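Tullwood Reform Party
Gorkbridge Branch
Minutes of the August general meeting, upstairs room, Hesance Hall

The chair opened the meeting at 7:10 p.m., the delay being owed to a disagreement over which of two keys was the new one. Attendance was 30, of whom 19 were paid-up members entitled to vote. The remainder were welcomed and asked to sit on the left.

Apologies
Received from the Awad branch, which sent its regrets in a letter longer than last month's minutes. The letter was noted. A motion to have it read aloud found no seconder.

Minutes of the previous meeting
Approved, with one correction. Under "Any other business," the phrase "a lively exchange" was replaced with "an exchange."

Matters arising
The branch banner has come back from the printer with "Gorkbridge" spelled correctly and "Reform" spelled as it was on the order form. The secretary accepts that the order form was in the secretary's handwriting. A second banner will not be ordered before the election.

Council election result
The agent reported on the East Ward contest. Our candidate received 2,367 votes and came second. The agent called this our best showing in the ward since the boundary change. A member pointed out that it was also our only showing in the ward since the boundary change. Both statements were accepted as accurate.

There was a long discussion of the leaflets. The agent's view was that the second leaflet, on drainage, did more for us than the first, on values. The meeting broadly agreed, and a member from the drainage end of the ward said she had been telling us so since spring. Copies of the first leaflet remain available in considerable quantity.

Proposed merger with the Awad branch
The regional office has written again to suggest that Gorkbridge and Awad combine. The chair summarized the arguments. In favor: one set of accounts, one hall rental, a larger pool of canvassers. Against: Awad.

Speakers in favor noted that the two branches have shared a candidate twice already and have cooperated well on everything except the choice of candidate. Speakers against raised the question of where a joint branch would meet. Awad's letter offers to alternate, starting in Awad. It was suggested from the floor that we also offer to alternate, starting in Gorkbridge, and see who blinked.

Motion: that the branch enter talks on a merger, with no commitment as to name, venue, or order of alternation. Carried, 11 to 8. One visitor on the left raised a hand and was thanked for the enthusiasm.

Winter clothing table

The table will run again outside the hall on market mornings. Gray knitwear is welcome, as is every other color. Members are reminded that party stickers go on the table and not on the clothes.
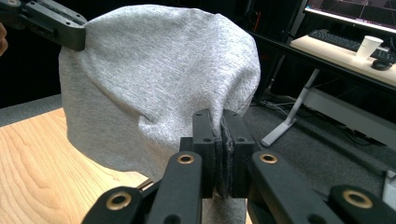 Party rules, clause 4
The regional office asks every branch for a view on whether candidates should be chosen by the full membership or by delegates. The present wording manages to require both. After 40 minutes on the meaning of "normally," it was agreed to reply that Gorkbridge favors a vote of the full membership, normally.

Finance
The balance was reported as healthy for a branch of our size and habits. A payment of $100 to Hesance Hall was approved to cover the next quarter. The request for a new coffee urn was deferred for the fourth time. The existing urn was described as "still making the noise."

Any other business
A member asked whether the party had a position on the Tullwood bypass. The chair replied that it had two, and that copies of both could be had from the secretary.

The meeting closed at 9:25 p.m. The next will be held in the same room, with whichever key works.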